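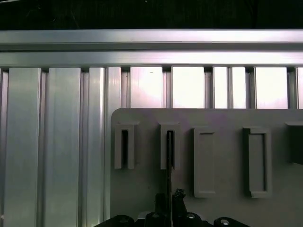
I have used the Fustik bench kit for two months now and I promised to write how it goes. The kit is an arm, a gripper with exchangeable fingers, and the teaching software. I paid 735 for the holder panel and gripper set, without the arm. My work is to pick small parts from a rack and put them in a tester. The panel is light gray and matte, and the aluminum behind it is shiny, so the software finds the edge of the panel without trouble. The slots are narrow, and one black finger must go straight up into the slot, as it does there in the second holder. If the teaching is wrong by a little, it touches the side. I would buy it again, but I would like a better manual.
Brisa Cisneros

stumel_9
Thank you for the report. Does the gripper keep its position after you switch the power off? Mine from Garkwood had to be taught again each morning.

Brisa Cisneros
Yes, it keeps it. I taught the slots in March and I have corrected only 2 of them.

railhead
I can't agree about the price. For 735 you can buy extrusion and print the holders yourself. I did it in one weekend and it runs fine.

Wenche Lindqvist
Printing is good if your time is free. We had printed holders at Stumelholm and the slots became wide after some weeks of use. Then the finger goes in, but it does not sit in the same place twice. I prefer to pay.

railhead
Which plastic did you use? Mine show no wear so far.

Wenche Lindqvist
The ordinary one, so maybe this was our mistake. I still don't want to do it again.

stumel_9
Has somebody asked Carrillo for spare fingers? Their shop lists them, but the delivery time is empty.

Brisa Cisneros
I wrote to them and they answered nine days later. They have the straight finger in stock, the bent one not. I ordered two straight ones and will write here when they come.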